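Replacing the Paper on Sliding Lattice Doors

Getness Workshop Notes > Doors and Partitions > Repapering

These instructions cover full repapering of one interior sliding panel with a wood lattice and a paper infill on one face. They assume a panel that lifts out of its tracks and a water-based paste. Panels with glass, acrylic or laminated infill are covered on a separate page, and most of the steps below do not apply to them.

Working time for a first panel is 90 minutes, plus overnight drying. A second panel usually takes less.

Tools and materials

Shoji paper, one roll, wider than the panel lattice by at least two fingers on each side
Starch paste, ready mixed, in a squeeze bottle with a flat nozzle
Two sponges, one for wetting and one for wiping
Plastic scraper with rounded corners
Utility knife with new blades
Steel straightedge, longer than the panel is wide
Masking tape, low tack
Spray bottle with a fine mist setting
Clean cotton rags
Pencil

Paper is sold by weight and by fiber content. Plain wood pulp is the cheapest and tears the most easily. Blends with rayon or polyester are stronger but shrink less when misted, so wrinkles left in them tend to stay. Paper with a plastic film on both sides does not shrink at all and needs double-sided tape in place of paste. Check the label before buying. The test panels for this page were done with Pärn 117, a blended paper.

1. Number the panels

Mark each panel on the top edge, where the mark will not be seen, before lifting anything. Panels in the same opening look identical and often are not. Over the years each one is planed to fit its own side of the frame, and a swapped pair may bind or leave a wedge of light at the jamb.

Also note which track each panel runs in, front or back, and which face carries the paper.
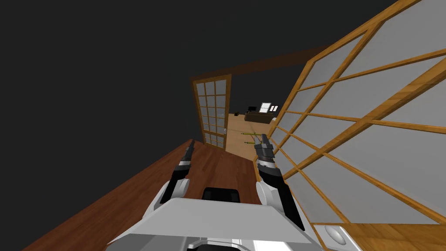 Sliding doors of the Japanese type, in place.

2. Remove the panel

Stand close to the panel with one hand on each stile. Lift straight up until the top rail is fully seated in the deep upper groove. Swing the bottom edge toward you until it clears the lower track, then lower the panel out. If it will not clear, slide it to the middle of the opening and try again. An upper beam that has sagged usually sags most at midspan, but in older houses the reverse can be true, so try both positions.

Do not pry against the lower track. The lip is thin and splits along the grain.

3. Strip the old paper

Lay the panel paper side up on a pair of padded trestles or on a clean floor. Wet the paper only where it is glued, following the lattice bars with a sponge. Wait 5 minutes. Wet again if the paste has not softened.

Start at one corner and roll the paper back in a single sheet. Pulling quickly leaves the bottom layer of fiber stuck to the wood. Work the residue off with the plastic scraper, moving along the bar and never across it. A metal scraper will raise the grain.

Wipe every bar with a damp sponge, then with a dry rag. Paste left on the wood shows through new paper as a brown line.

4. Dry and inspect

Stand the panel upright in a ventilated room, out of direct sun, until the wood is dry to the touch at the joints. While it dries, check the lattice:

Loose joints: apply a drop of wood glue and tape overnight.
Cracked bars: glue, clamp with a padded spring clamp, scrape off the squeeze-out.
Raised grain: sand lightly with 200 grit, along the bar.
Stains: leave them. Bleaching one bar makes the others look dirty.

Rahel Wyss, who edited the first version of this page, recommends checking the half-lap joints by pressing lightly at each crossing. A loose joint clicks.

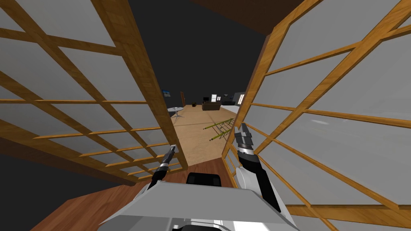 Lattice panels on either side of a narrow opening.

5. Position the paper

Return the panel to the trestles. Tape the loose end of the roll to the top rail with the smooth side facing down. Unroll the full length once, dry, to confirm that it runs parallel to the stiles. Adjust the tape if it drifts. Roll it back up to the top and leave it there.

6. Apply the paste

Run a thin bead of paste along the face of every bar and along the rebate of the outer frame. Do the vertical bars first. The nozzle should touch the wood. A bead wider than half the bar will squeeze out and wrinkle the paper.

In dry weather, paste the far end last and work quickly. Hotitz paste stays open longer than Flanodton but takes longer to grip.

7. Lay and trim

Unroll the paper slowly with both hands level. Press along each bar with a dry rag. Small wrinkles within a pane will pull out later. Wrinkles that cross a bar must be lifted and laid again at once.

Wait until the edges begin to grip, then set the straightedge in the rebate and trim. Hold the knife nearly flat. Change the blade at every side; a dull tip drags the damp paper and tears it.

8. Tighten

Leave the panel flat overnight. The next day, mist the paper lightly from arm's length and let it dry flat, away from heaters. Do not mist before the paste has cured fully, or the paper will pull away from the outer frame.

9. Rehang

Top edge first, into the upper groove, then lower the foot into its track. Rub the track with a plain candle stub if the panel drags.

Problems

Paper sags after drying: mist a second time. If it still sags, the paper is probably a high-polyester blend.
Frame has bowed: too much water in step 8, or paper pasted under tension. Strip and repeat.
Small tear in one pane: cut a patch to the size of the pane and paste it to the surrounding bars.

Corrections to Hervé Sabatier at the workshop desk. Step 4 was last revised in June.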